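Worside bench notes, April, afternoon session

Sorting day for the small things, and I have been looking forward to it all week! The plan was to get the accessories off the shelf and out onto the cloth by the window, look at each one properly, and decide where it lives from now on. I put the cloth with the black square grid down first. It is a joy to work on – thin silver pieces show up so much better against white, and the squares keep me from bunching everything into one corner.

First round was the hoops. The thin bracelet and the hinged earring have been sharing a compartment, and every time I go in for one I come out with the other. They get separate spots now. Ibsa thinks the earring should go on a card so the clasp doesn't get bent, and I like that a lot. Will ask Dristholm if they still sell the plain cards in packs of 50.

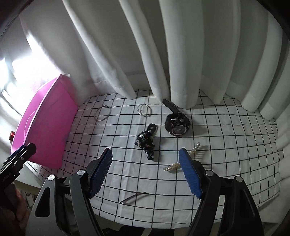

The black watch is the easy one, big enough that it never goes missing, so it can go in the deep drawer with the strap laid out straight. Pearls are more fun. I tried two ways of storing pearl pieces last month and much prefer a soft pouch, one piece per pouch, nothing metal in with them. Bekach pouches are fine for this, the Wanyama ones are a little tight at the neck.

Tweezers stay on the cloth whenever we sort. Please put them back there, tips closed! I spent 4 minutes looking for them this morning and they were in my apron.

Still undecided about the pink box. Love the color, and it brightens up the whole table, but I keep changing my mind about what to keep in it. Ibsa votes for straps and keychains. I was thinking earrings only. We'll try it Ibsa's way first and see how annoyed I get.

Light was lovely until around 4, then I had to move closer to the window. Curtain could do with being pinned up a bit, the hem keeps ending up on the cloth and I worry about sweeping an earring off with it.

To do: label the compartments, wash the spare cloth, ask Ibsa about the cards.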